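Why Did the Robot Squash the Cup?
A safety explainer for readers aged 9 to 12
February 2021

A robot arm does not know what a cup is. It knows numbers. When one of those numbers is wrong, the arm still follows it exactly. This page looks at a fault in a kitchen robot named Drumo, how it was found, and what was changed.

What Drumo does

Drumo picks up cups and moves them from one spot on a counter to another. Its hand is called a gripper. The gripper has two fingers that open and close. A motor pulls the fingers together, and a sensor measures how hard they are pressing. The sensor sends that measurement to a computer, which decides when the motor should stop.

Pressing force is measured in units called newtons. An apple sitting on your palm pushes down with a force close to one newton. Drumo was set to stop squeezing at 16 newtons. That is enough to hold a cup without dropping it.

What went wrong

During a test in June, Drumo closed its fingers on a paper cup and did not stop. The cup folded flat. The arm then lifted the flat cup, carried it across the counter and put it down in the correct place. As far as the computer could tell, the job was finished.

No one was hurt. The test area had a marked line on the floor, and people had to stay behind it while the arm was switched on.

Finding the fault

Svenja Wyss, the engineer in charge of the tests, pressed the emergency stop button and then read the log. A log is a list the computer writes as it works. It records the time, the position of the arm and the force on the fingers.

The log showed a force of zero newtons for the whole squeeze. That could not be right.

Eun-ji Um took the cover off the wrist and checked the wiring. A wire from the force sensor had worn through where it bent around a joint. The wrist had turned 4000 times since the wire was fitted, and each turn had rubbed it a little. With the wire broken, no signal reached the computer. The program treated "no signal" as "no force", so it told the motor to keep going.

There were two faults, then. One was in the wire and the other was in the program. A worn wire is normal in a machine that moves. The program should have noticed it.

What was changed

The wire was replaced and moved away from the joint. It is now inspected after every 325 turns of the wrist.

The program was given a new rule. Before each grip, the computer checks that the sensor is answering. If there is no answer, the arm stays still and a warning light comes on.

The motor was also given a limit of its own. It switches off after 3 seconds of closing, whatever the sensor says.
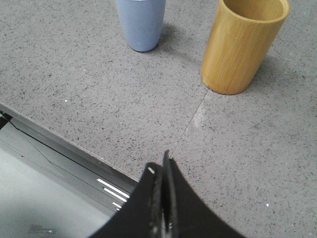 Cups are useful for checking repairs like these, as they come in different shapes and materials. A straight-sided cup is gripped differently from one that narrows towards the base. The fingers have to stop at the right force for each.

Words to know

Gripper: the part of a robot that holds things.
Sensor: a part that measures something, such as force or heat.
Log: a record a computer keeps of what it has done.
Fail-safe: designed to stop safely when a part breaks.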